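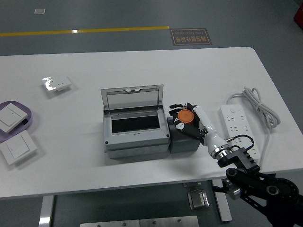
Valdis Liepiņa 在上一篇的留言里写道，Kenance 这副监听耳机他听了一个冬天，低频收得太紧，拿来听乡村和民谣正好，听 R&B 就觉得鼓不够厚。他问我是不是也这么想，还是我手上那副已经煲开了。

我的看法和他差一半。鼓确实薄，但薄的主要是底鼓的尾巴，军鼓和拍手声没有受影响。煲机这件事我不太信，拆封第一天和现在，我没听出区别。

先说用途。我给一个小音乐网站写专辑和单曲评论，平时要反复听同一首歌，有时一个下午只听一段副歌。以前用的是 Eteck 的入耳式，听久了耳道疼，换头戴式主要是为了舒服。Kenance 这副是封闭式，有线，线可以拆，插头旋转后锁住，不会一碰就掉。

## 试听用的专辑

主要用了三张。第一张是 Albane Perrin 的新专辑，十首歌，大半是木吉他加人声，录得很近，换气声都留着。第二张是 Svyatoslav Hrynyshyn 几年前的现场录音，观众声多，舞台左边有一架手风琴。第三张是 Fedoruk 乐队的电子流行，低音合成器铺得很满，压缩也重。

Albane Perrin 那张最适合它。人声位置靠前，齿音没有被推得太亮，第二首开头指甲刮弦的声音听得清楚。第六首副歌有两层和声，用 Eteck 听是糊在一起的，用这副能分出高的那层偏右。写稿的时候我因此改了一段话，原来以为那是加了混响的单声部。

现场那张一般。封闭式耳机的声场本来就不宽，观众的掌声像是贴在后脑勺上，手风琴独奏时还好，全乐队进来以后，手风琴和电吉他的中频会挤。Oleksandra Pylypenko 在同一张录音上用过 Zudier 的开放式，她说手风琴是能单独指出来的。我借她那副听了一晚，同意这个说法。不过开放式漏音，办公室里不能用。

Fedoruk 那张，Valdis Liepiņa 说的问题最明显。第三首的底鼓应该往下坠，这里只剩一个点。音量开大一些会好，但高频也跟着上来，听完一整张会累。如果你听的主要是舞曲或者嘻哈，这副不合适。

## 佩戴和做工

头梁的夹力偏大，前两周戴一个小时就要摘下来歇一会儿，后来松了一些。耳垫是人造皮革，夏天会出汗，我还没有用过一整个夏天，耐不耐用不好说。去年十月买的，到现在耳垫边缘没有起皮，左边转轴有一点响，走路时听得见，坐着没有。

戴眼镜的人要注意镜腿。我的镜腿细，影响不大，换成粗框那副以后，左耳明显漏低频。试戴时最好把平时的眼镜带上。

盒子里有两根线，一根直的，一根弹簧的。弹簧线很重，垂在胸前会往下扯，我只用直线。转接头是螺纹的，拧得紧。收纳袋是薄布袋，只能防灰，放进背包还是要找个硬盒子。

## 推力和音源

手机直接推，音量要开到八成。接电脑耳机口会有轻微底噪，安静的曲子前奏能听到。接上一台便宜的小型解码耳放以后底噪没有了，低频稍微实一点，但没有到变成另一副耳机的程度。不必为了它专门买贵的前端。

流媒体和本地无损文件我对比过几首，录音本身好的时候，Albane Perrin 那张的钢琴尾音有差别，其余的我分不出来。

## 价格

我买的时候是 1241 元，店里标价 2000 元，活动常有，不急的话可以等。Eteck 那副入耳式便宜不少，低频量更多，通勤听歌我现在还是用它。

## 打分

满分 5 分，我给 4 分。扣掉的一分是低频和夹力各一半。人声、原声乐器、写评论时需要反复听细节的，可以买。听现场录音多，又有单独房间的，先试 Zudier 的开放式。

Bohdan Lytvynenko 另外问过能不能用来混音。我只拿它听成品，没有混过，回答不了。

补充：耳垫官方有替换件，一对 61 元，包装上没写适用型号，下单前先问客服。

2021年4月15日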